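August 6, 2024 – notebook, equipment planning for the handheld gripper work

Spent most of the day on the shopping list for next year and I'm in a very good mood about it. We get to ask for a second full set! The request has to be in before the January budget opens, but if I leave it until the fall I'll be pricing things at midnight again, so it starts now.

Where we stand. The grippers we have are holding up well. The bodies are fine, the markers still read fine, and what wears is the soft stuff on the fingers. I went back through the order slips and finger pads are the thing we buy over and over, always in a hurry, always paying for fast shipping. So pads go in as a proper line this time, bought in packs from Bedico at 99 dollars a pack. Seven packs should carry us through the year with both sets running. That's 693 before tax and I think it's the best money on the whole list.

Second line is spare finger assemblies. Gunawardena quoted 349 per pair, which is more than I hoped, but they come already fitted and aligned, and the last time we did our own alignment it ate two afternoons. Two pairs, 698. I asked if they'd do a lower price on four and haven't heard back. (Chase them Thursday.)

Brallby vs. Vidby for the head-worn cameras. I keep going back and forth. Brallby is lighter and the strap is so much nicer – I wore the demo unit through a whole session and forgot it was on. Vidby has the better battery and you can swap it without taking the thing off your head. Neither has sent a final price. My feeling today is Brallby, with a spare battery each, but I want to see both on somebody with glasses before we commit.

Also spent time in the meeting room, the one with the round table, looking at it as a place to work with two grippers at once. I like it a lot. There's kitchen stuff to handle right there and the blinds close.

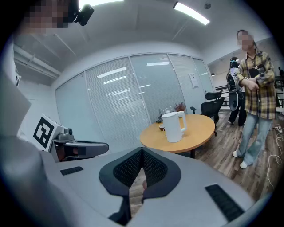 View from one gripper toward the table, blinds closed. Kettle on the table, second gripper at left with its marker.

Things I want in the budget because of that room:

Cable covers. We have white cables across the floor on one side and people walk through there. Cheap, should just buy them out of the small-parts money and not wait for January.

A cart for the grippers and chargers. At the moment everything gets carried in by hand. A plain two-shelf cart is enough, with a lip so nothing rolls off.

Lights. I had a line for lamps on stands and I'm now tempted to drop it. The ceiling fixtures are bright, and what I'd watch is the reflections in the glass partition. Try one session with the lights as they are and one with half of them off, then decide. If we don't need lamps, the money goes to more pads.

Marker plates: print our own. We have the file, we have the printer, no reason to put them on the order. Make a few extra while we're at it and keep them in a flat box so they don't bend.

Running total with the two firm lines is 1,391 before tax, cameras and cart still open. So much room left compared with last year!

To do: get final numbers from Brallby and Vidby, measure the doorway for the cart, ask purchasing if pads can be a standing order. Pad drawer is down to the last pack, so order one now on the old account.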